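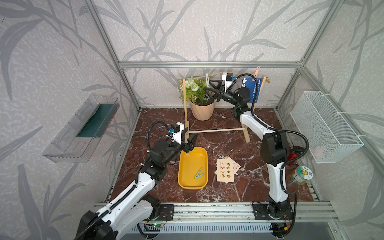
Gripper trials at the Farah bench

We spent most of November comparing two sets of finger pads on the two-arm cell, using small household items in place of the machined blocks we tested with last year. The gallery covers the clothespin task, which gave us the most trouble. Notes are short. Full logs are kept with the Tudora project files.

The cell

Both arms are mounted on the front rail and carry the same kind of black parallel gripper, with a wrist camera above it. The floor is brown marble panel and the walls are a grey leaf print.

The task

Pick up a clothespin, carry it to the rack and clip it on the twine. The green one in the yellow tray is the pick. A white one and a pink one are on the line. Cards, a tin and a potted plant share the space with the rack and tray, so the arms have to work past them.

Pads

The Primum pads are softer and grip well on the flat sides of the pin. They give too much when the pin has to be squeezed open. The Flarden pads are stiffer and open the spring every time, but they need a better line-up at the tray - an error of 5 mm is enough to knock the pin sideways.

Cameras

We kept the wrist cameras at one angle for the whole set. Tilting them further down helped with the tray and made the twine harder to find, so we went back to the first setting.

Runs

We logged 3835 grasps in all. Of the last 108 with the stiff pads, 7 ended in a dropped pin, most of them at the twine and not at the tray.

Cables

Leave slack in the conduit at the wrist. We shortened one early on and it pulled the gripper off line when the arm reached for the back of the cell. The longer loops look untidy but they work.

Next

Stiff pads stay on both arms for now. The next set uses heavier twine and the same colour of pin throughout.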